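Clulau Plank Wall Lining: Frequently Asked Questions

General

What is Clulau lining?
A click-fit interior lining plank with a printed wood-grain face. It is intended for walls in dry and intermittently humid areas. It is not a structural product and does not contribute to bracing.

Which ranges are available?
Druvden is the dark range, with a strong grain and high contrast between planks. Stanciu is the pale range, with a fine grain and low contrast. Both use the same joint and can be combined on one wall.

Why do planks in the same box look different?
Variation between planks is part of the print design. Open several boxes and mix them before fixing. Colour matching between production batches is not guaranteed, so order the full quantity at once and check that the batch codes on the box ends agree.

Can I get a sample?
Yes. Samples are cut from full planks and show only part of the pattern. For Druvden we recommend ordering three, as a single piece can look much lighter or darker than a finished wall.

Preparation

How long do planks need to acclimatise?
Leave unopened boxes flat in the room for 24 hours at normal living temperature. Extend this to 48 if they have been stored in an unheated garage or shed.

What can the planks be fixed to?
Plasterboard, fibre cement sheet, plywood, or timber battens. Maximum batten spacing is 500 mm. Masonry must be battened first. Do not fix over wallpaper or flaking paint.

How flat does the wall have to be?
Within 3 mm under a two-metre straightedge. Pack battens or skim the surface to correct anything beyond this.

Layout

How should the end joints be staggered?
Offset end joints in adjoining rows by at least 265 mm. Use the offcut from one row to start the next if it is longer than this. Avoid a repeating step pattern, which draws the eye on a large wall. 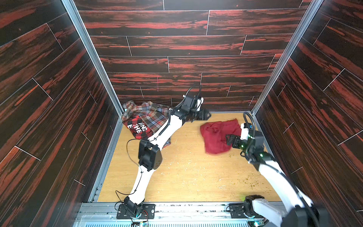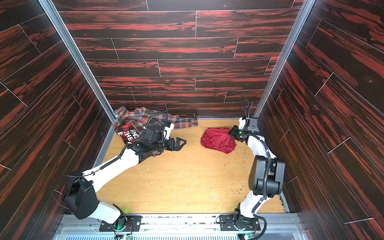
Dark plank walls with a light wood-grain floor.

Can planks be run vertically?
Yes. Battens must then run horizontally at the same maximum spacing. End joints are more visible in a vertical layout, so use full-length planks wherever the ceiling height allows.

What expansion gap is required?
Leave 8 mm at floor, ceiling, and all abutments. The gap can be covered with scotia, skirting or a trim. Do not fill it with rigid filler.

How are corners finished?
Internal corners can be scribed or covered with the Flerkov corner trim. External corners need the Flerkov two-part trim. The base is fixed before the planks and the cap is pressed on afterwards. Mitred external corners chip easily and are excluded from the warranty.

How much should I order?
Multiply wall height by width, deduct large openings, and add 10 per cent for cuts. Add 15 per cent for raked ceilings or stairwells. Do not deduct for power points or small windows.

Wet areas and heat

Can I use it in a bathroom?
Outside the shower area only. Seal the bottom edge with a neutral-cure silicone and keep planks clear of the bath rim. Clulau is not a waterproofing layer.

Can it go behind a cooktop or wood heater?
No. Keep to the clearances in the appliance manual, and treat the planks as a combustible material when measuring them.

Care and repair

How do I clean the surface?
Wipe with a damp microfibre cloth and a mild detergent, following the grain. Steam mops, scouring pads and solvent cleaners will dull the print.

Can scratches be repaired?
Light marks can be filled with a wax stick in the nearest colour. Deep damage needs a replacement plank. Rows must be released from the nearest end of the wall, so keep one spare box from the original batch.

Returns

Can I return unused boxes?
Sealed boxes are accepted within 30 days with proof of purchase. Trims cut to length, samples and opened boxes can't be returned.

My box has a damaged plank. What should I do?
Do not install it. Photograph the plank and the batch code, and send both to the store where you bought it. Claims for visible faults are not accepted once a plank has been cut or fixed.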